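Print this page | E-mail this page

Where the keys live

Every household has a place where the keys are kept, and a second place where the keys are. In ours the first was a row of brass hooks by the front door, put up with great ceremony one December and used for 11 days. The second was anywhere flat.

I gave up on the hooks in the end. They were at the wrong height, on the wrong side of the door, and you had to put your shopping down to reach them. A good key spot is one you pass with your hands full. For us that meant the desk in the hall room, where everything gets dropped anyway – post, gloves, the odd onion.

So, a tray. Any shallow thing with a rim will do. A saucer works until somebody puts a teacup on it. Florian Moser, who lives upstairs and has views, swears by a loaf tin, and you can certainly hear when he gets home. Go for something dark if your desk is pale, and keep it big enough for keys but too small for letters. Once a letter gets in, the rest of the post follows.

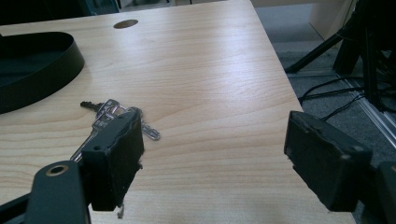 Getting the tray is the easy bit. Getting people to use it takes longer, and the last few inches are the hardest. My advice is to move the tray to the keys. Watch where they land for a week, say nothing, then slide the tray over to that spot. You will feel you have lost an argument. You have, but you'll be on time for the dentist.

Keep it clear of any cable hole in the desktop. Small loose keys have a talent for finding these, and fishing one out from behind a set of drawers takes a coat hanger, a torch and language. If you don't run a lead through the hole, cover it.

While you're at it, thin out the bunch. Mine had 19 keys on it at its worst, and I could name four. Try each one in every lock you own, put a dab of nail varnish on the ones that fit, and drop the rest in a labelled envelope. Don't throw them away yet. The shed key always turns out to be the one you binned.

Wipe the desk under the tray now and then. Grit collects there, and a tray pushed about on grit will scratch most surfaces. A damp cloth is plenty. Four felt dots underneath will stop the scraping noise too.

Katalin Takács wrote in to ask what to do about a husband who takes both sets to work. Cut a third, Katalin, and don't tell him where it is.

Print this page | E-mail this page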